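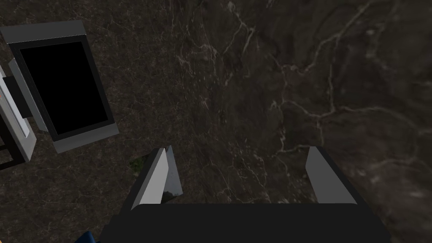

Simulator view: open parallel-jaw gripper over a dark marble surface.

Equipment Review: Vorkine Parallel Gripper and Simulation License
Reviewed by Morag Farquharson, Purchasing Office, June 29, 2026

The gripper costs $1,306 and the yearly license $740, which puts the pair slightly over our $2,000 limit for a single request. Setup of the software took 11 days, mostly spent waiting for a license key. The simulator lets staff plan a work cell before any hardware is ordered – a clear help in budgeting. Spare fingers are priced separately and should be included in the July request. Recommended for the Kinnear site, with one license only.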